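3.2 Workspace and Views

The cell was built in the Gitwood shared workshop, in a bay that other members cross on foot during the day. Two arms are fixed to the far edge of one work table, and their controllers run the Renier motion stack without modification. Eustaquio Serrano assembled the frame and did the wiring. All trials reported in this section use the tray-loading task: one arm presents a tray, the other places fruit in it, and the operator resets the table by hand. Each trial is limited to 90 seconds. We recorded 69 trials in March, of which 3 were discarded after a controller fault.

Two kinds of view are logged, one fixed over the table and one at the wrist. Both are stored with the joint states of the two arms.
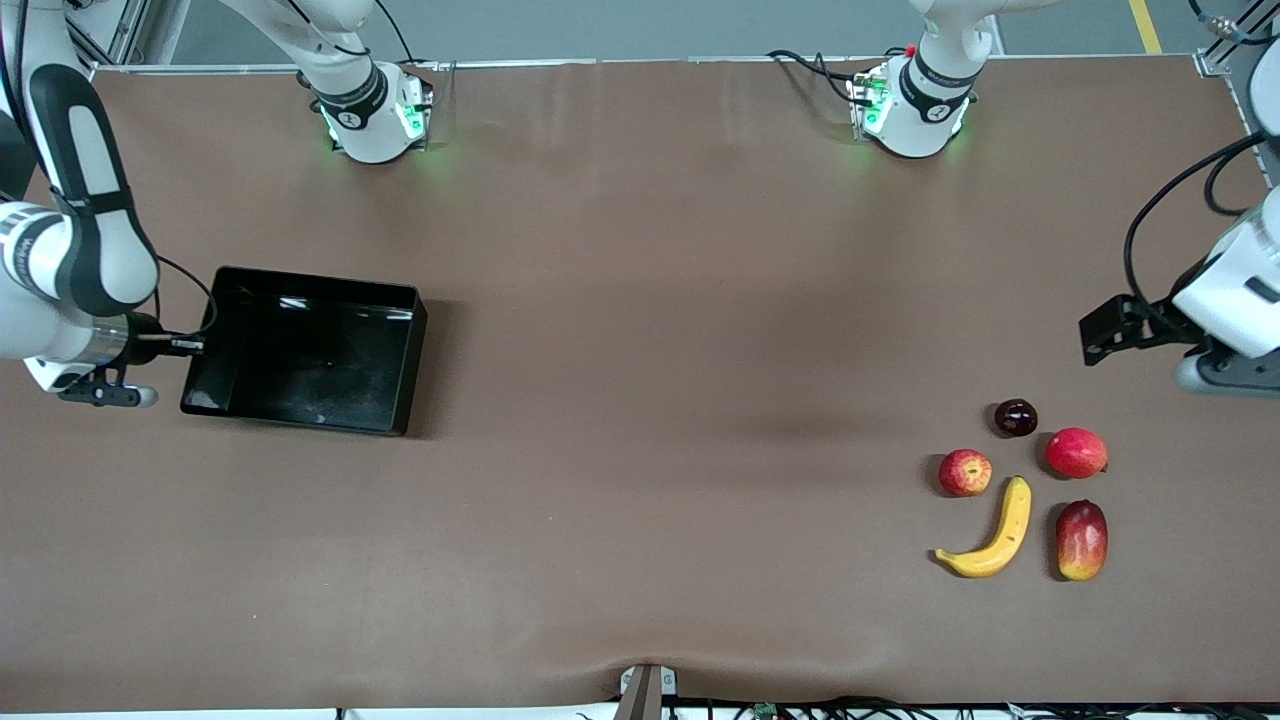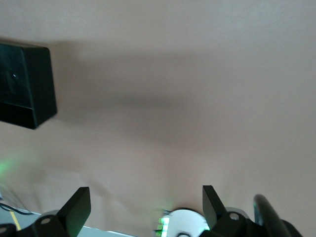
Figure 4. Fixed view of the table with the tray held in the right gripper (first); wrist view with the two gripper fingers at the bottom (second).

Calibration between the views was the slowest part of the build. We first followed the procedure of Kang, which assumes a rigid printed target left in place for the whole session. In a shared bay this was not practical, and we replaced the target with a short routine that moves each arm through a stored set of poses before the first trial. The table cover complicates the routine. It shows faint wrinkles and a fold near the bottom center in the fixed view, so we do not treat it as a flat reference and fit the table plane to the metal rail along the far edge instead. In the wrist view the fingers serve as a check — their outline is compared with a stored mask, and a shift in the outline stops the routine.

Lighting was left as found. The green indicator lights on the arm bases are bright enough to affect automatic exposure, and we therefore locked exposure on both views. Logging runs on a separate Hokeo computer with 900 gigabytes of local storage, which is cleared after each session has been copied and verified.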